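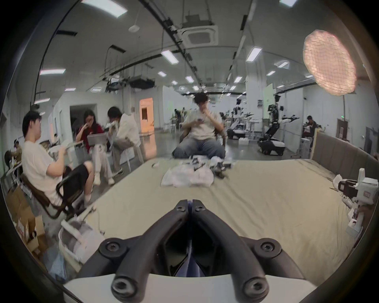
UNIT FOUR: SHARED ROOMS
Chapter 9. Flat Surfaces and What Collects on Them

Most rooms used by several people have one wide surface that everyone can reach. It may be a table, a bed, a bench or a counter. People put things down on it while they do something else, and the things stay. This chapter deals with that surface: how it gets covered, how to clear it, and how to look after the cloth on top.

By the end of the chapter you should be able to sort a mixed surface without losing small parts, choose a cover that suits the use, and set up a room so that seated people have somewhere to put what they are holding.

9.1 The covered surface

A cover does two jobs. It protects what is under it, and it makes the surface look finished. Plain beige or pale green cloth is common in shared rooms. Small dark items such as pens show up well against it. Small white items are easy to miss, and so is a crumpled white bag or cloth, which can also hide whatever has slid underneath.

Household lists have recorded covers for a long time. The Brorkport town inventory of 1572 lists table cloths separately from bed sheets, even in houses where one piece of cloth plainly served for both. The Korkska housekeeping manual of 1950 keeps the same division and adds a third group, "cloths for work," to be washed on their own.

Wrinkles matter more than students expect. A round object will roll into a fold and stop there. Smooth the cover with the flat of the hand, from the middle outward, before laying out anything small.

9.2 What collects

Objects on a shared surface fall into four groups.

Personal things: phones, glasses, keys. These leave with their owners.
Working things: tools, controllers, cables, small parts. These belong to the room.
Paper: single sheets, notes, receipts. Paper gets used as a mat and then forgotten.
Soft things: bags, wiping cloths, clothing. A garment hung over the side of a bed takes up no space on top, but it can be pulled down by anyone walking past.

Always clear soft things first. Lift them straight up and feel for anything caught inside. Then take the paper, after moving whatever is resting on it. Cables should be coiled before the working things are picked up, or one pull will bring several items to the floor.

9.3 Seating near the surface

People who sit down with a laptop and no table will use their laps. They do this in folding chairs, plastic chairs and armchairs alike. It works for a short time. For longer work, place one small side table between every two chairs, at the height of the armrest. The main surface then stays freer, and clearing it takes less time.

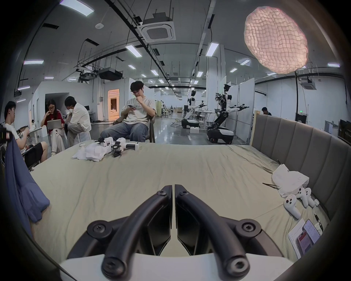
Can a bed be used as a work surface during the day?

It can, if the things on it are light and dry and the sheet is changed before anyone sleeps there. Put small parts in a tray first, and keep pens capped.

9.4 Before you go on

Pick one surface at home or at school and clear it in the order given in 9.2. Write down the group that took longest. You will need your notes for the storage plan in the next chapter.

READER COMMENTS

Folasade Okoro: I teach from this unit every November. The four groups work well, but my class always argues over chargers. Personal or working?

Severino Goicoechea: We count chargers as working things if they stay plugged in overnight. Also, my copy has the laundry table on page 905 and the index sends you somewhere else.

bookbag_m: Wish 9.3 said more about chair heights.

Flillon Textbooks, Bíró Building, Brorkport | Contact | Copyright Flillon. All rights reserved. | Back to top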